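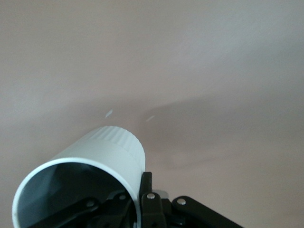
The planner that never sees the rack twice

Software for moving cups from one place to another sounds like a solved problem until the second arm is switched on. At the Ukalthorpe workshop where Forno is being developed, most of the past year has gone on three pieces of code that sit between the cameras and the motor drivers: a scene estimator, a grasp planner and a timing layer called Sendden. The arms themselves were bought in and have hardly been touched.

Forno takes two kinds of input. A fixed camera gives the layout of the table, and a small camera at each wrist gives a close view once the gripper is near its target. The two are not merged into one model. The fixed view decides which object to go for and from which side; the wrist view is allowed to correct the last part of the approach and nothing else. Earlier versions fused both streams, and a poor wrist image could then shift the estimated position of the whole rack.

Poor wrist images are common. When the gripper tilts upwards the camera may have little to work with apart from a plain ceiling and the wall of whatever is between the fingers. Ribs or a rim are useful at that point, as they give the tracker an edge to hold. A smooth pale cylinder against a smooth pale background gives it very little. Forno scores each wrist frame for usable contrast, and below a set threshold it ignores the picture and relies on joint angles until the score recovers.

Timing

Sendden was written after a fault that took most of October to find. Camera frames were stamped on arrival, while joint readings were stamped at source, and the gap between the two grew under load. The arm was correcting for where it had been. Both streams now use one clock, and any frame older than 200 milliseconds is dropped. The control loop carries on without it.

The same layer handles the logs. Each run writes joint positions, gripper width, planner decisions and the reason for every rejected grasp to a single file. A viewer, also part of Sendden, steps through the file at any speed. Developers say they spend more time in the viewer than in the planner – a fair guide to where the faults are.

Choosing a side

Mugs are awkward because the handle rules out part of the circumference. The planner treats a mug as a cylinder with a forbidden wedge, then generates 448 candidate grasps around it. Candidates are removed if the fingers would meet the handle, if the forearm would pass too close to a rack or a neighbouring mug, or if the elbow would enter the space reserved for the other arm. What is left is ranked by how far the wrist has to turn.

Hanging objects need a further step. A mug on a hook has to be lifted in the right direction before it can be moved away, and that direction depends on the holder. Forno stores it with the holder, so a wire rack and a branched tree can share the same grasp code and differ only in the exit path. 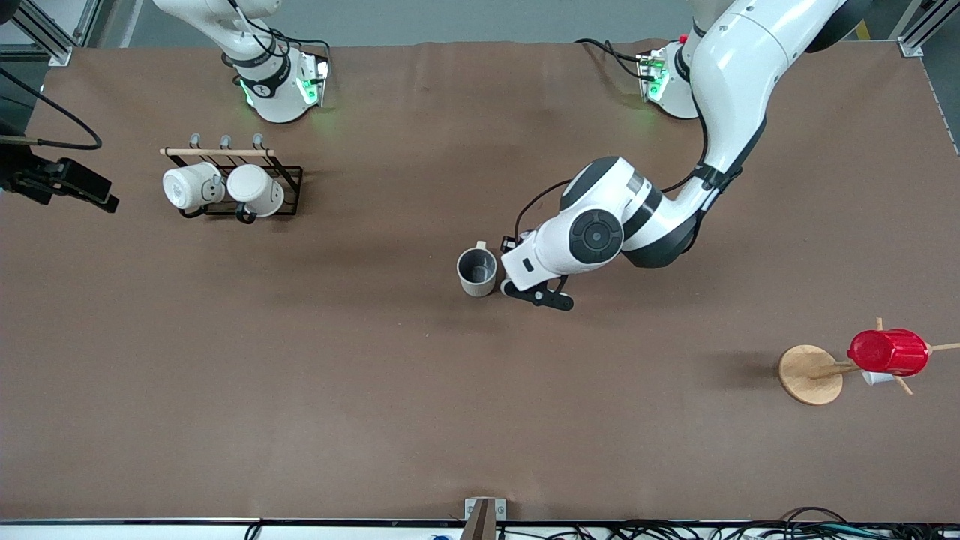
What the tests measure

The regression set holds 900 recorded layouts, replayed in simulation every night. A change is accepted only if it finds a valid plan wherever the previous version did. Planning time is reported but does not block a merge. Collision checking is done with the Rüegg library, chosen for its handling of thin parts such as dowels and wire, which a coarse voxel grid tends to swallow or thicken.

Simulation says little about contact. Slip, cable drag and small errors in the camera mounting are left to the bench, where a shorter list of layouts is run by hand before each release. Failures there are added to the recorded set with the joint log attached.

The next release will let both arms plan at once. At present one holds still while the other moves, and the reserved space around each elbow is fixed. The replacement calculates that space from the planned path, and has so far been run only in simulation.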